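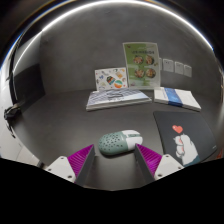

Flurnwood study room, desk walk-through — Monday, 2:20 pm
Sheet 49

Desk surface: OK. Dark gray top, no sharp edges found. Wipe down before close.

Mouse: OK. Green and white one with the holes in the shell. Holes collect crumbs — use the soft brush, no spray. Check feet underneath for wear, one is peeling a bit.

Mouse pad: OK, minor. Navy, cat paw and heart. Corners need to lie flat, press down or swap if they start to curl. Dont put it in the washer again.

Books: MOVE. Two left at the back of the desk. Back to the Desmont shelf at end of day, thick one on the bottom.

Cables: FIX. Slack behind desk leg, trip risk. Clip it up. Clips are in the Plorkix box, top drawer.

Power strip: OK. Tag 2966 readable, switch works. Nothing daisy chained.

Chair: FIX. Left caster sticks. Second time on this sheet, pls order the part from Sastry.

Drinks: no open cups at desks, lids only. Sign fell down, needs new tape.

Lighting: OK. Desk lamp cord fine, bulb tight.

Recheck cable and chair Thurdsay morning. Rest can wait for next round.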